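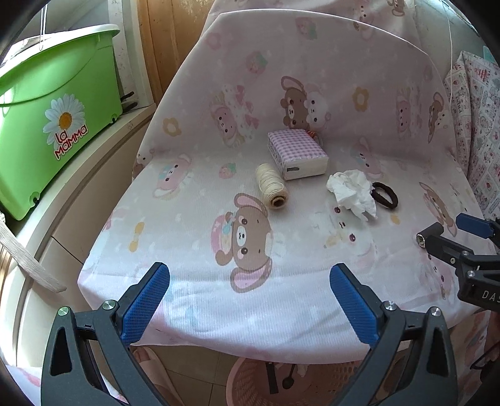

Sirneo has paused work with its hand-held grippers after a fault at the Udholm site Friday. One gripper stopped reporting finger position partway through a tabletop sorting job, 38 minutes unlogged before anyone noticed. No injuries. Suspected cause a loose conector, not confirmed yet. "We should of had an alarm on that," said site lead Lesego Kekana. 46 units now being checked, 2 pulled so far. Restart date not set.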